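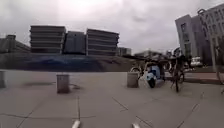
Stetside 广场，石砌矮柱一侧

Stetside 街坊歌谣采集项目 中期进展报告
提交：Adeyemi 基金
执笔：Selamawit Gebremichael

各位好！上次写报告的时候，我们手里只有一份访谈名单和一台借来的录音机，这次终于可以讲歌了。从春天到六月，项目组一共录下877分钟的素材，从中整理出60首可以独立成篇的歌谣，有摇篮曲、叫卖调、跳绳歌、送嫁时唱的对答歌，还有几首连唱的人都说不清该归到哪一类（我们暂时放在一个叫“杂”的文件夹里，它是我个人最喜欢的文件夹）。

一、采集

原计划是请老人到活动室来唱，头两周试下来效果一般，大家坐在桌子边上，对着话筒，唱两句就停，问我们“录上了没有”。后来改成上门，也改成在傍晚大家出来乘凉的时候聊，情况好了很多。有一位老裁缝，在活动室里只想起一首，回家后在厨房一边择菜一边唱，一口气唱了五首，其中一首叫卖调我们在别处从没听过，唱的是修伞的，中间有一句拖得很长的“哎——”，三个人三种拖法，都录下来了。

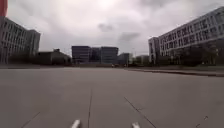 口音的问题比预想的有意思。同一首跳绳歌，街南的唱法押“ang”韵，街北的押“an”韵，歌词里的数字也不一样，南边数到七，北边数到九。我们起初想定一个“标准版”，讨论了两次，决定两个都收，并排印。Folasade Sani 负责记谱，她主张连换气的位置也标出来，工作量因此多了不少，可是看到成稿我完全服气：照着谱子唱，真的能唱出街南和街北的区别！

二、记谱与校对

目前60首中，完成记谱的有四十八首，完成歌词校对的有四十一首。剩下的主要卡在两处：一是几首对答歌里有老行话，字怎么写拿不准，现在先用拼音注音，旁边留空；二是有七首录音背景声太大，电风扇和隔壁的电视都在里面，需要请原唱者再唱一遍。补录已经约好了五位，另外两位近期在外地儿女家，等回来再说。

Flarkico 的录音软件用下来比较顺手，可以放慢速度而不变调，记装饰音的时候帮了大忙。缺点是导出的文件名会乱，我们在交接时丢过一次对应关系，花了整整一个下午重新听辨。现在每段录音开头都由采集人报一遍唱者和歌名，再没有出过错。 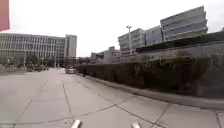 Stetside 步道，路缘与绿篱沿线

三、歌本

歌本的版式已经和 Promora 印刷厂定下来：首印500册，横开本，左页是谱，右页是歌词和唱者自己讲的话。“唱者自己讲的话”是本阶段新加的栏目。整理录音时我们发现，很多人唱完以后会接着说一段，在哪儿学的、跟谁一起唱的、谁唱得最难听，这些话和歌分不开，删掉太可惜了。每段控制在两百字以内，用口语照录，不改成书面语。

封面试过两稿，第一稿太像教材，退了；第二稿用手写字，唱者们看过都说好，有一位还提出自己来写书名，我们当然答应了。字正在写，已经收到六张宣纸，选哪张是个难题。

四、传唱

采集只是一半，另一半是让歌有人接着唱。本阶段办了四次“学一首”活动，每次一个半小时，只教一首，由原唱者教，记谱的人在旁边帮忙。第一次教的是摇篮曲，来的多半是带着孩子的年轻父母，教到一半有两个孩子睡着了，算是最直接的反馈。第三次教修伞的叫卖调，气氛最热闹，那句长长的“哎——”大家轮流拖，看谁气长，赢的是一位九岁的小姑娘。

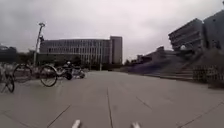
后两次活动都请了小学音乐老师来听，其中一位已经把跳绳歌带进了课间，南北两个版本都教。她告诉我们，孩子们自己编出了第三个版本，数到十二。我们正商量要不要收进歌本的附录，我个人投赞成票。

五、经费

支出基本按预算执行。上门采集的交通费略超，活动室的场地费相应省了下来，两项可以相抵。本阶段结余2000元，希望贵方同意转入补录和校对，具体用途是请一位熟悉老行话的顾问审读对答歌部分，以及为每位唱者刻录一套自己的录音。后一项在申请书里没有写，是采集时好几位老人提出来的，他们想留给家里人听。

六、下一阶段

先完成七首补录和全部歌词校对，校对稿由唱者本人听读一遍再签字，字小看不清的，由采集人念给他们听。接着付印，样书出来后会先寄两册给贵方。“学一首”继续办，下一首定的是送嫁对答歌，需要两边人数相当，报名表上已经分好了“问”和“答”，眼下“答”的一边人还不够，如果贵方有同事愿意来唱，我们非常欢迎，不需要会识谱！

随报告附上歌谣目录、支出明细和三首试听录音，目录中打星号的是尚待补录的曲目。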